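Clearing up after my aunt's 70th lunch at the hall in Temby. Posting as I go so I remember what to do differently for the christening in December.

Numbers first. We bought 200 small bottles of water and had 2 long runs of tables. That was too much water. I went by the hall's suggestion, which assumes a warm day and no tea urn.

The urn was on from the start. Most people had tea. A good many bottles were opened, had a mouthful taken out of them and got left behind. If you're doing one of these, put jugs out and keep the bottles for people who ask.

Water, cups and napkins came to 1310 before delivery. That's in the shared sheet under Numora, the wholesaler. Cake and flowers are on a separate tab. Yolanda Calvo has the receipts if anyone in the family wants to check my adding up.

White cloths on all the tables. They're hired from Danzer and have to go back shaken out and folded, but you don't wash them. Don't bag them damp either. They charge for mildew, and we paid for that at the last wedding.

Order I'm working in: bottles first, then trays, then cloths. Last time I started with the cloths and had to keep moving everything from one table to the next.
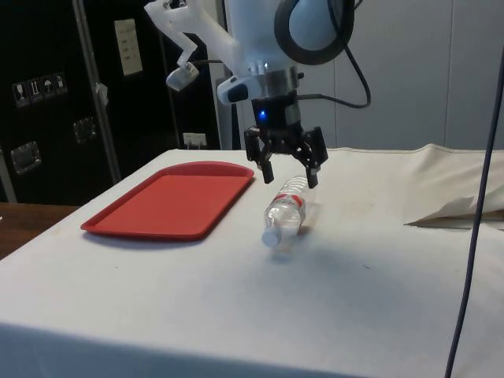
Sealed bottles go back in the boxes, caps up. Opened ones get emptied down the sink in the back kitchen, squashed, cap back on, and into the recycling sack. The council here takes them with the caps on. Check yours, as my sister's doesn't.

The red trays are ours, not the hall's. Wipe them, dry them, stack them all the same way up. They went home with the wrong cousin after Easter and it took until summer to get them back.

Someone asked whether the trays were worth buying. Yes. They have a rim, so cups don't slide off, and you can put one down on a white cloth without worrying about rings. They were 300 for the lot, split between four households, and they've done every family do since.

They do scratch if you stack them with grit in between. Kitchen roll between each one if they're going in the car.

A job I'd forgotten: bottles left lying down roll under things once you start pulling at the cloth. Go along each table and clear it properly before you lift a corner. Then look under the chairs as well.

For stains on the cloths, Danzer say leave them alone and put a peg on the spot so the laundry can find it. I'd bought a bottle of Brernus stain remover and it's going back in my cupboard unopened.

Hall has to be locked by six. The floor needs sweeping but not mopping, it's in the hire terms on the back of the kitchen door.

For December: half the water, more jugs, same trays, and ask for the cloths a size longer. The ends were short on the table by the window.

Spare water is in my garage. If you're local and want a box, message me before the weekend. Bring your own bag for the loose ones.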